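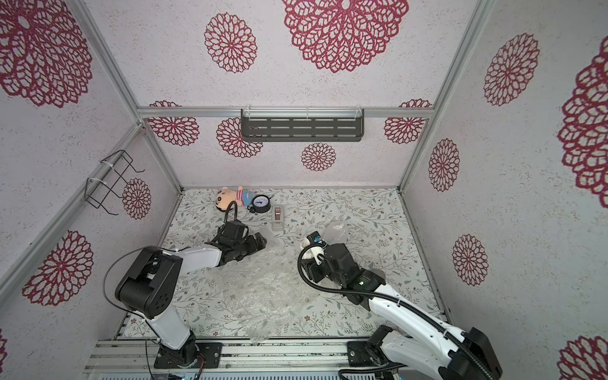 Two robot arms in the handling cell at Himov, with bubble wrap and a plush doll among the items on the mat.

Robot arms join the returns line at Himov

Mar 10, 2026

Workers who unpack returned packages at Himov have been sharing the job with a pair of robot arms since November, and the company says it plans to keep the setup through the end of the year.

Himov handles returns for online sellers of toys, housewares and small gifts. Its building takes in more than 600 packages on a normal shift. Each one has to be opened, checked against the seller's list and sent to a shelf, a repair bin or the trash. The work is done by 28 people on the day shift, most of them standing at benches.

The two arms are mounted side by side on a rail at the front of a metal enclosure, near the end of the line. A person opens the carton and takes out what is inside. Mixed or loosely packed items from selected sellers then go onto the mat in the cell, where the arms are being taught to separate the product from the packing material and set it down at the back.

"People think the hard part is lifting, but these things weigh almost nothing," said Vangelis Sotiropoulos, who runs the returns floor. "The hard part is a plastic bag. It never has the same shape twice."

The arms came from Ovow, which leases them to Himov by the month and sends a technician every second week. Himov would not say what it pays. The lease can be ended with 50 days' notice on either side.

So far the arms handle a small share of the work. Himov said 17 sellers have agreed to let their returns go through the cell, mainly those with soft toys, desk clocks and plain household goods. Glass, electronics with batteries and anything marked as a gift with a personal message still go to the benches. 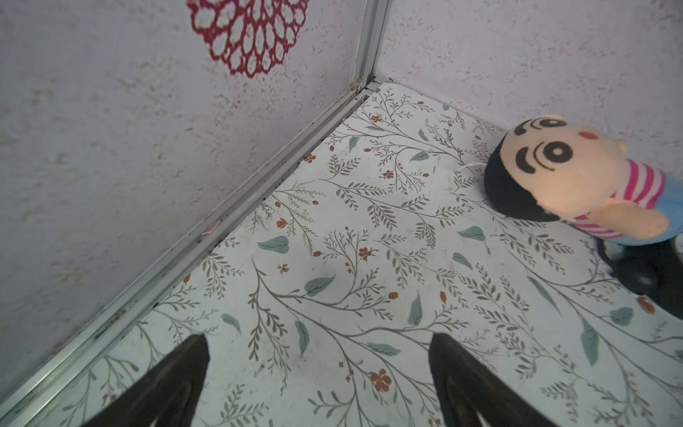
A back corner of the cell seen from between the fingers of one gripper. A plush doll lies by the wall.

For the workers, the biggest change has been in how the day is divided. Before November, each person stayed at one bench for a full shift and did every step. Now two people at a time are assigned to the cell. One loads the mat and clears it. The other sits at a desk nearby and steers the arms by hand when they get stuck, using a pair of small control arms that the bigger ones copy.

The desk job is rotated every two hours. Under the first plan it was going to be a fixed position with its own title, but workers objected at a meeting in the first week. Several said it would turn into a reward for whoever the supervisors liked. Others did not want to be left with nothing but cartons and tape while someone else sat down. The rotation was put in place a few days later and has stayed the same.

Training takes three shifts. New operators start with the arms moving slowly over an empty mat, then work with toys, then with film and bubble wrap. Sotiropoulos said the older employees on the floor learned it as quickly as the younger ones, and that a couple of people tried it and asked to go back to the benches full time. They were allowed to.

One of those who went back said the desk gave her a sore neck and she missed talking to the person across from her. Another worker said he signs up for every desk turn he can get. He had knee surgery last year, and standing through a whole shift had become difficult.
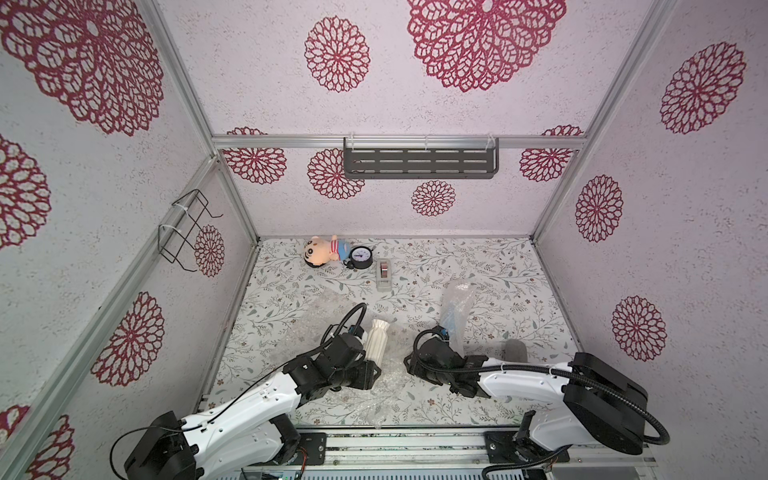 A white ribbed vase lies tilted beside the left gripper. A crumpled clear bag stands near the right one.

Speed is still a sore point. A practiced worker at a bench clears a simple return well before the cell does, and the arms need help often enough that the person at the desk rarely gets to look away. When the line is backed up, the cell is skipped and its two operators go to the benches. That happened on most days in the weeks after the winter holidays.

Ovow has said the pace should improve as more handling is recorded. Every turn at the desk is saved, and the recordings are used to train the arms on the same kinds of items. Workers asked early on whether the recordings would also be used to rate them. Himov answered in writing that they would not, and that operator names are not stored with the files. The letter is posted by the time clock.

Some on the floor would like that promise moved into the work agreement, which comes up for renewal in the summer. They also want extra pay for desk turns - at present the rate is the same wherever a person is standing or sitting. Sotiropoulos said both requests had been passed to the owners and he did not have an answer yet.
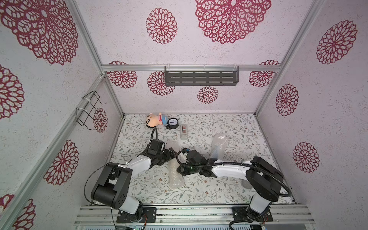 No jobs have been cut because of the arms, according to the company. Two people who left over the winter were replaced, one of them by a worker who had been on a temporary contract. Himov has not made any commitment past the end of the year, and workers said that is the question that comes up most at lunch.

There have been smaller changes too. The benches closest to the enclosure were moved back to leave a clear walkway, which cost the floor one packing station. Cartons for the cell get a green sticker at the door, so the person receiving deliveries now has a list of sellers to check. The first break was moved up by 15 minutes to line up with the change of operators.

Sotiropoulos said he would like to see the arms take over more of the film and bubble wrap, the part of the job he hears the most complaints about. A second cell has been discussed with Ovow. It would need the space now used for flattened cardboard, and a new spot for the baler would have to be found first.

The company will review the setup with staff in the spring. Workers have been asked to hand in written comments before then, with or without a name.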